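Recording Demonstrations with the Wrist Camera

Last updated 14 Jun 2020

Part 3 of the Bornel arm notes. You should have finished calibration and have the Keltement recorder running before you start.

Set the starting pose

Every episode begins from the same pose: gripper centered over the near half of the table, fingers closed, nothing between them. Load the pose from the Jillden config file and let the arm settle before you press record. If the pose drifts from one episode to the next, the model learns the drift along with the task.

Check the wrist view before placing any objects. Both fingertips should show at the bottom center, with the tabletop taking up most of the picture and its far edge high up. A plain cloth hung behind the table keeps most of the room out of view. It does not have to be flat, but do not move it during a session.
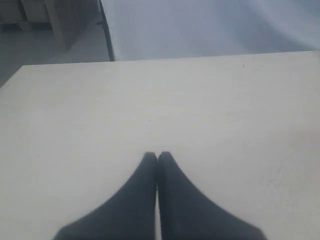 Record an episode

1. Place the object anywhere inside the work area. Vary position and angle between episodes.
2. Start the recorder, then begin moving the arm. A short still period at the start is fine and can be trimmed.
3. Open the fingers on the approach, not at the starting pose.
4. Grasp, lift, move to the target and release.
5. Close the fingers, return to the starting pose and stop the recorder.

Keep each episode under 3000 time steps. The recorder drops anything longer without a warning.

Mark failures

Do not delete failed grasps. Set the success flag to 0 and keep the file. Episodes where the operator hesitated but finished the task get a 1. Delete an episode only if camera frames are missing or the joint log is incomplete.

How many to collect

Our first pick-and-place set had 276 episodes and the policy missed objects near the table edges. The current set, Sarıgül, has 1239, with extra coverage at the edges and corners. Train on a small batch early and use its misses to decide where to put the next objects.

Export

Run the export script on the session folder. Check that the frame count matches the joint log for every episode before you copy the folder to the training machine.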